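Getting Old Spice Jars Clean Enough to Use Again

My aunt Eilidh Jardine never threw out a jar in her life, and I'm afraid I've caught it from her. Every March I empty the spice shelf, sniff everything, and end up with a sink full of little jars that still smell like last year's cumin - lovely in a curry, not so lovely when you want to keep cinnamon in there!

Soak the jars in hot soapy water for 60 minutes, lids off. Labels that still cling can be rubbed with a dab of cooking oil and left while you have your coffee.

For the smell, put 2 teaspoons of baking soda in each jar, fill it with warm water and leave it overnight. Rinse it well, then stand it upside down on a dish towel. I like to start this on a Sunday evening, when the kitchen is quiet and I won't be needing the counter.

Lids are the stubborn part (they hold on to garlic like you wouldn't believe). Wipe the inside with white vinegar, rinse, and let them sit in a sunny window for 3 days. Don't put a lid back on until both pieces are bone dry, or your paprika will clump.
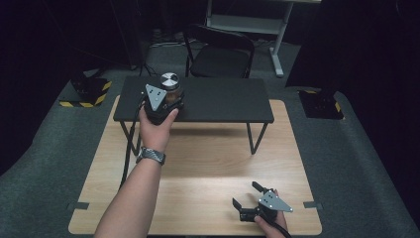 Labeling Your Jars

Write the name and the month on masking tape and stick it to the side. Pencil smudges, so use a marker.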